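About Drindik Film Reviews

Drindik is a film review site. We cover new theatrical releases, movies that go straight to streaming, and a smaller number of older titles that have come back into circulation.
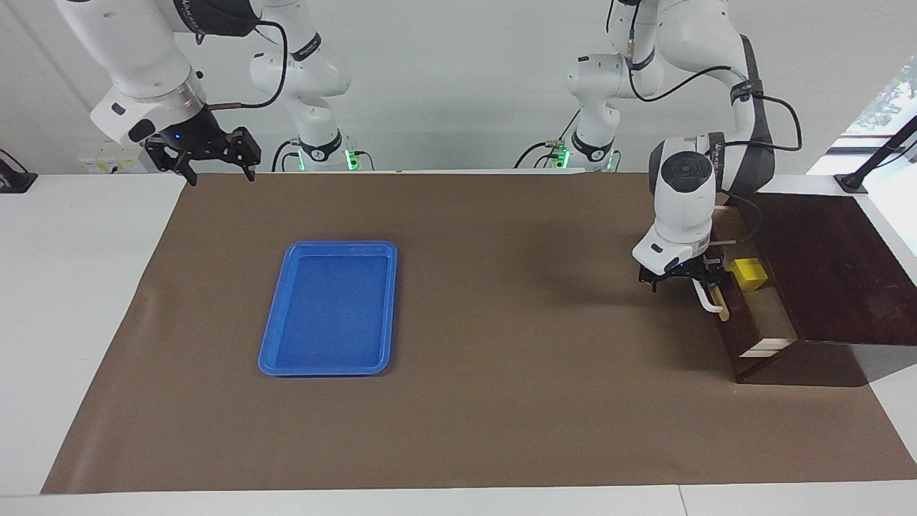
The site started as a weekly email of short reviews sent to people who wanted to know what was worth seeing on a Friday night. The email still goes out every Thursday evening. Most readers now come to the website first, either through search or through the listings pages of the theaters we cover.

We are based in Fluvmont and most of our reviewers live here or within an hour's drive. Two of them live out of state and cover festivals and streaming releases only.

What we review

Every film that opens in a Fluvmont theater for a full week gets a review. That includes the large releases, the sequels nobody on staff was looking forward to, and children's films. One-night event screenings, concert films and sports broadcasts are listed but not normally reviewed.

For streaming, we can't cover everything. The editors meet on Monday and choose from the titles coming out over the next ten days. We give first place to films with no theatrical run in our area, then to documentaries, then to anything readers have asked for. TV series are outside what we do, with the exception of stand-alone films made from a series.

Older films are covered in the Second Run section. A title goes in when it has been restored, reissued on disc, or booked by a local repertory house such as the Zavimen. We try to post those reviews at least three days before the screening so that they are useful to somebody deciding whether to buy a ticket.

How the ratings work

Each review carries an overall rating out of 10, in half points. The reviewer also gives separate scores for performances, script, direction, and sound and music. The overall rating is not an average of the four. A film can have a weak script and still be a good night out, and the reviewer is free to say so with the number.

A rough guide to the overall rating:

9 to 10: One of the best films of its year. We give very few of these.
7 to 8.5: Recommended to most people.
5 to 6.5: Has something going for it. Read the review to see if it's for you.
3 to 4.5: Mostly doesn't work.
Under 3: Avoid.

Under the scores there is a short line on who the film suits. It covers whether children will follow it, how violent it is, whether there are subtitles, and whether waiting for the streaming release makes sense. Readers tell us they look at this line before anything else on the page, so we moved it up to the top of the mobile version last August.

Ratings are final once a review has been up for a day. Within that first day the reviewer may change a score after a second look, and if that happens a note is added at the bottom. We don't revise older ratings to match later opinion. If another member of staff disagrees strongly, he or she can write a second review, which runs under the first with its own number.

How reviews are written

A reviewer has to watch the whole film. If someone walks out, for whatever reason, the review is given to another person. Reviews of theatrical releases are written from a theater screening wherever one is available. When we have had to use an online screener, the review says so in the first paragraph.

Plot details from the first third of the film are fair to mention. Anything later than that is kept general. If a film can't be discussed properly without giving away the ending, we put that discussion in a separate section marked Spoilers, after the rating.

Most reviews run between 500 and 900 words. We stopped doing capsule reviews of 100 words or less because readers kept writing in to ask what we meant.

Each review is read by one editor before it is posted. The editor checks names, credits, running time and release date, and cuts for length. The editor does not change the rating or the opinion.

Free tickets, advertising and independence

Some distributors invite us to press screenings, and we accept. We do not accept travel, hotel rooms, meals, or gifts. Promotional items that arrive in the mail are given away in the reader drawing or returned.

The site is paid for by advertising and by member subscriptions. Advertising is sold by Tuominen, an outside agency, and the people who sell it do not know in advance what we are going to say about a film. An ad for a movie may appear next to a bad review of the same movie. This has cost us a small number of bookings over the years.

Reviewers may not cover a film if they worked on it, have money in it, or are related to someone with a major credit. They are asked to confirm this each time they take an assignment.

Theater guide

Alongside the reviews we keep a guide to movie theaters in the area. Each entry gives ticket prices, parking, accessible seating, captioning and assisted listening equipment, and notes on picture and sound. We visit every theater in the guide twice a year. We pay for our own tickets on these visits and don't tell the theater we are coming.

The Zavimen has the largest single room in the guide, with 294 seats, and is the only one that still shows film prints on a regular basis. Its entry is longer than the others because the seating is uneven: the last rows under the balcony have a low ceiling, and the sound is noticeably duller there. We suggest sitting in the middle block, forward of the cross aisle.

If prices or opening hours have changed at a theater, please let us know through the contact form. Corrections to the guide are normally made the same day.

Membership

All reviews are free to read. Members pay a small yearly fee and get the site without ads, the full archive search, and the members' screenings. There are two of these a season, held at the Zavimen on a weekday evening, with a discussion in the lobby afterward. Seats are given out in the order requests come in. One guest per member is allowed if there is room.

Membership can be canceled at any time from the account page. We don't give partial refunds for the remaining months, but access continues until the year is up.

Writing for us

We take on new reviewers once a year. The notice goes up on the site and in the Thursday email. Applicants send two sample reviews, one of a film they liked and one of a film they didn't, each under 800 words. Samples should not have been published elsewhere. A film degree is not needed and we don't ask about one.

All published reviews are paid for, at the same rate for everyone. Reviewers keep the right to reprint their work in a book or on their own site six months after it appears here.

We do not publish reviews sent in by studios, distributors or publicity firms, and we don't take paid guest posts.

Reader comments

Comments are open for two weeks after a review is posted. They are moderated, so there can be a delay, mostly on weekends. Disagreeing with the reviewer is fine. Comments that give away endings are moved to the Spoilers section, and personal attacks are removed. After two removals an account loses its posting rights.

Corrections

If we have a fact wrong, use the contact form and choose Correction from the menu. Please include the title of the film and the sentence in question. Errors of fact are fixed in the text, with a dated note at the end of the review. Spelling mistakes are fixed without a note.

Contact

General questions, corrections, and theater updates all go through the contact form. Distributors and filmmakers should choose Screenings from the menu and include the running time, the release date, and whether the film will have a theater date in Fluvmont. We can't promise a review of every film submitted, and we don't return discs.

Advertising questions should be sent to Tuominen directly.

Page last updated Wed 16 March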